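Remar Condo Window Insert, Series 8
Sold by Haugen Building Supply
Page updated 9 August 2025

Interior storm panel for high-rise units. Goes on from the inside, no swing stage, no exterior permit in most buildings (check with your board first, every building is different). Made for older towers where the original glazing is drafty and the corporation wont be replacing it any time soon.
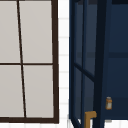
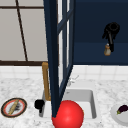 Price: $249 per panel, standard sizes. Custom cut is extra, ask for a quote. Tax not included.

What's in the box
One acrylic panel, clear, edges finished
Magnetic strip, full perimeter plus a little spare
Steel angle, white or almond
Two lift tabs
Cleaning cloth and the instruction sheet

Sizing
Measure inside the trim, not glass to glass. Three widths, three heights, use the smallest of each. Older towers have settled and openings are often out of square, sometimes by a lot. If your diagonals are off by more than 1/4 inch, send us both numbers and we'll cut to suit. Max single panel is 141 cm on the long side. Bigger than that you need two panels and a joiner strip, order the strip seperately.

Not for patio doors. Not for any window that's your second way out. Bedrooms, call first.

Board approval
Most boards treat this as a furnishing, since nothing touches the common element on the outside. Some don't. Grażyna Bielecka in our office keeps a one-page letter you can hand to your property manager, covers color from the street, fasteners and removal. Email and she'll send it same day. If your declaration has a rule on uniform window appearance, get the white angle.

Noise
Helps with streetcar and highway rumble, less with voices right outside. Bigger air gap works better, so mount it as far off the glass as the sill lets you. Won't fix a bad seal in the original unit. If there's fog between your existing panes, that's the corporation's repair in a lot of buildings, ask before you spend money here.

Install
Takes an evening. Clean the trim with alcohol, let it dry, stick the angle, wait overnight, hang the panel. Don't skip the overnight. Most of the panels that fall do it becuase of that.
We'll install for you downtown and along the lake, book through Unai Ortuño at the shop. You'll need to reserve the service elevator, we can't do that for you. Parking pass too if your building uses them.

Renting your place out? Leave the sheet for the tenant. Panels come off in the warm months and store flat, on edge is OK, never leaning.

Lead time
Standard sizes 8 business days. Custom longer. The almond angle was out in June, back in stock now.

Returns
Standard, unopened, 30 days. Custom cut no returns, so measure again.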